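A name for every stone 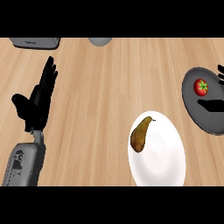

I've been meaning to write up our April trip to the airmen's plot at Culley, and since Gisela Tapia has now asked me twice, I had better get on with it. Four of us went in Urho Ojala's car, leaving at 6:30 in the morning, and we had the gate open before the dew was off the grass. The job was simple enough on paper - read every headstone, write down what it says, and check it against the burial register. I'd brought the old copy of the register, which opens out to a ridiculous width, so when we got home I wanted a good big tabletop to spread it on, pale planks with plenty of bare wood in the middle, and I ended up on my kitchen floor instead. My knees still haven't forgiven me!

The register has 3,748 lines in it, but only a small part covers the war graves, so please don't panic when I say we need more readers. We got through 40 stones before lunch. Most matched. A few had a first initial that was different from the book, and one gunner seems to have picked up an extra year of age somewhere between the stone and the page. Siiri Valtonen thinks the stone is right and I think the book is right, and we argued about it all the way through our sandwiches.

Then there's the crew from the Parri hillside. Veikko Ruotsalainen grew up near there, and his mother used to tell him about the night the plane came down (she was a girl, and she remembered the church bell more than anything else). He has her letters in a shoebox and he's typing them up, slowly, with two fingers. I've read the first few and they're wonderful - half about the crash and half about the price of butter.

We'd like to have the list checked before the fall service. If you can spare a morning, bring a soft brush, a flashlight and something to kneel on. No wire brushes and no bleach, please, even on the green ones.

Impi Kauppinen has the sign-up sheet, and she'll find you a seat in somebody's car if you need one.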